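Let People Delete the Apps That Came With the Phone

My phone has 30 apps on it that I did not install. I can hide most of them in a folder, and I can tap "disable" on a few. What I can't do is remove them, and after years of buying phones I have run out of patience with the explanations.

The phone in question is a Mottram, a midrange Android model I bought in August to replace one with a cracked screen. It's a decent phone. The battery lasts, the screen is bright, and calls sound fine. It also came with two browsers, two photo galleries, a weather app that wants my contacts, and a shopping app called Catinari that sends a notification every morning. Long-press the Catinari icon and you get a menu with "App info" and "Pause app." There is no "Uninstall." Pausing lasts until midnight.

Manufacturers give two reasons for this. One is that some apps are part of the system and the phone would break without them. That is true of the dialer and the settings app, and I have no complaint about those. It is plainly not true of a shopping app. The other reason is price. Software companies pay to have their apps placed on a phone, and that money supposedly keeps the cost down for the buyer. Fine, but then say so on the box. If I am getting a discount in exchange for Catinari, I would like to know how much it is and be offered the phone without it.

Carol Entwistle, who edits this column, pointed out that most people never notice. They push the junk onto the last home screen and forget it. She is probably right, but those apps still update themselves, still take up storage, and in some cases still run in the background. On my phone they use almost 9 GB. On a 32 GB model that would be the difference between having room for your photos and getting a storage warning every week. 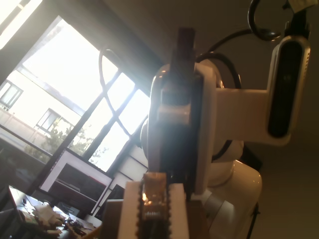

A robot arm and gripper in front of a window.

There are workarounds. You can plug the phone into a computer, turn on USB debugging, and type commands to remove packages for your user account. You can also use a tool like Imitz, which puts a list and a checkbox on top of those same commands. I used Imitz on the Mottram and it took care of most of what I wanted gone. Then a system update arrived and 4 of the apps came back, Catinari included.

I don't think this is a reasonable thing to ask of anyone. My neighbor Wayne Haslam bought the same phone on my advice. He is not going to turn on a hidden developer menu by tapping a build number over and over, and he shouldn't have to. Get one package name wrong and you can lose your keyboard or your lock screen. I removed something with "provision" in its name and spent an evening doing a factory reset.

Rooting the phone and installing a custom ROM is the other common suggestion. I did that for years and enjoyed it. These days it means giving up my banking app and my warranty, and I need the banking app. Narnavby, the ROM most people recommend for this model, also has no working fingerprint reader yet.

What I am asking for is small. Any app that isn't needed to make calls, connect to a network, or change settings should have an uninstall button that works the way it does for everything else. Once removed, it should stay removed after an update. If a company wants me to have its app back, it can be listed in the store and I can decide.

Some makers are partway there. The tablet I use at home let me delete everything except the store and the browser, and it has been through two major updates without putting anything back. So the technical problem has been solved by at least one company.

Until the rest follow, I would look up the list of preinstalled apps before buying a phone, the same way you would check the camera or the battery. Reviewers could help by printing that list along with how much storage it takes. Very few do, and I will be adding it to mine.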